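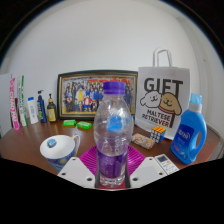

A clear plastic bottle with a purple screw cap. Look for the ridges around the cap and the base!

Why Are Bottles So Bumpy?

Find a plastic bottle at home and run your finger slowly from top to bottom. Bumps! Grooves! Curves! Hardly any part of it is plain and flat. Somebody had to decide on every one of those shapes, and once you know what they do, you'll start spotting them all over the kitchen.

Start with the cap

Those little lines around a screw cap are called ridges, or knurls (say "nurls" — the k is silent). When your fingers press on a cap, your skin squashes into the gaps between the ridges. That gives you a much better grip. Try twisting a very smooth lid with soapy hands and your fingers just slide around it.

Now unscrew the cap and peek inside. See the line that winds around and around? It's called a thread, and it's really a ramp wrapped into a spiral! Each time you turn the cap, it travels a little way down the ramp and presses harder against the top of the bottle. That tight squeeze keeps your drink from leaking all over your backpack.

Why round?

Imagine a box made of thin, bendy plastic. Push on one of its flat sides and it caves in easily. A round bottle is tougher, especially when something fizzy is inside. The gas in a fizzy drink pushes outward in every direction, and a round wall shares that push evenly all the way around. Flat sides would bulge out like a pillow.

The clever bottom

Turn your bottle over. Lots of fizzy drink bottles have bumpy feet underneath, and many water bottles have grooves that spread out like the petals of a flower. Folding plastic into bumps and grooves makes it stiffer without using any more of it.

You can test this with a sheet of paper. Lay it flat across the gap between two books and put a coin in the middle. Down it goes! Now fold the same sheet back and forth like a fan, lay it across the gap again, and add your coin. The folded paper can hold it up, and probably a few more coins too. It's the same paper, but the folds have made it strong.

How does a bottle get its shape?

This is my favorite part! Many drink bottles begin life as a thick little tube that looks like a science lab test tube. It's called a preform, and the threads for the cap are already on it. A machine warms the tube until it's soft, then closes a metal mold around it. A rod stretches the tube longer, and a blast of air puffs it up like a balloon until it touches the mold on every side. Every groove and curve in the metal gets copied into the plastic. Even tiny raised letters can be made this way.

The plastic cools, the mold opens, and out pops a bottle — all in a few seconds!

Your turn: be a bottle detective

Ask a grown-up for a few empty, rinsed bottles. Squeeze each one gently near the top, in the middle, and near the bottom. Where is it stiffest? Are there grooves there? Draw the shapes you find, then design a bottle of your own. Give it a grippy cap and a good strong base, and make the middle as wild as you like.

Words to know

Knurls: small ridges that help you grip something.
Thread: the spiral line that lets a cap screw on.
Preform: the small tube that gets puffed up into a bottle.
Mold: a hollow shape used to form soft material.

Written by Raimonds Dzene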